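Tustton Household Advice Service
19 June 2019

1/ Over the coming hours the Service will be posting guidance on wallpaper in rented homes. We receive more enquiries on this subject than on any other form of decoration, and many of them arrive after the paper has already gone up.

2/ The first point is permission. Most tenancy agreements in the Tustton area treat wallpaper as an alteration. A tenant who papers a room without written consent may be asked to restore it at the end of the tenancy, and the cost may be taken from the deposit.

3/ Consent should be requested in writing and the reply kept. A spoken agreement at the door is difficult to rely on two years later, particularly where the property has changed hands or moved to a different letting agent.

4/ A request is more likely to succeed if it names the room, the walls to be covered and the type of paper. A small sample may be enclosed. Landlords who refuse a whole room will often accept a single wall.

5/ Tenants of the Rernis estate should note that the estate office has its own form for this purpose. It can be collected from the front desk and is normally answered within 4 weeks. Work should not begin before the answer is received.

6/ Preparation. Walls must be clean, dry and sound. Flaking paint should be scraped back and filled. Gloss paint should be rubbed down lightly, as paste does not hold well on a shiny surface.

7/ Damp must be reported to the landlord before any paper is hung. Covering a damp wall hides the fault for a short time and makes the eventual repair larger. We have seen this in the older terraces at Dranditz, where paper hung in December had lifted along the whole of the outside wall by spring.

8/ Homes built before the wiring was last renewed may have sockets that stand proud of the wall. Turn off the supply before loosening any faceplate. If the tenancy agreement forbids this, trim the paper neatly to the edge of the plate and leave the screws alone.

9/ Quantities. Measure the height of the wall and the full distance to be covered, ignoring doors and windows unless they are very large. Add the length of one full pattern repeat to every drop. Most shortages reported to us come from leaving this out.

10/ Check that every roll carries the same batch number. Rolls from different batches can differ in shade, and the difference is usually seen only once two drops are side by side on the wall. Shops will as a rule exchange an unopened roll on production of the receipt.

11/ Paper type. Paste-the-wall papers are the simplest for a beginner, and most come away in full strips when the tenancy ends. Traditional papers need soaking and scraping. Peel-and-stick papers vary a good deal: test a piece behind a door and leave it for a fortnight before buying more.

12/ A reader in Yusof Road asks whether lining paper is needed. On new plaster in good order, no. On old plaster with filled cracks we advise it. Lining paper is hung sideways so that its joins do not fall in line with those of the paper above.

13/ Pattern choice is a matter of taste, and the Service does not advise on taste. It does receive questions about what a pattern will do in a small space, and to these some general answers can be given.

14/ A large print in a small space is a common worry among those who write to us, and most are told by friends to choose something plain. We would not go so far. Much depends on how strongly the colours stand apart from one another. The paper shown has big grey-brown, cosmos-like flowers and pale yellow, tulip-shaped blooms, with the same pattern carried over three sides, and the faint upright stripes behind the flowers give the eye something to follow. Those stripes are also a practical matter: any upright line in a design will show a drop that has been hung out of true, so a plumb line should be used on every wall.

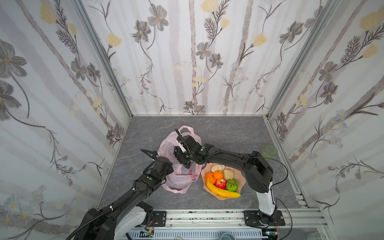 15/ Corners. Do not try to take a full width round an internal corner. Cut the drop so that a narrow strip turns on to the next wall, then hang the remainder over it from a fresh plumb line. A slight loss of pattern in the corner is normal and accepted in the trade.

16/ Keep any left-over paper, flat or loosely rolled, with the batch label. It will be needed for repairs. If you move out and the landlord wishes to keep the decoration, leave the spare roll in the property and mention it in the inventory.

17/ Removal. Where consent was given on condition that the wall be restored, allow a full weekend for an average bedroom. Score washable papers lightly, soak with warm water and wait. Steam strippers should be kept moving, as plaster can come away if heated for long in one place.

18/ The Service lends steam strippers to registered households free of charge for up to 2 days. A refundable deposit is required. Bookings are taken at the counter or by telephone and cannot be accepted through this account.

19/ Our printed leaflet on decorating in rented homes is number 114 in the household series. A further 800 copies have been delivered to the libraries and to the Rernis estate office. A large-print edition is available on request.

20/ Questions may be left under any of these posts. Replies will be given during office hours - please do not include your address or tenancy number in a public message.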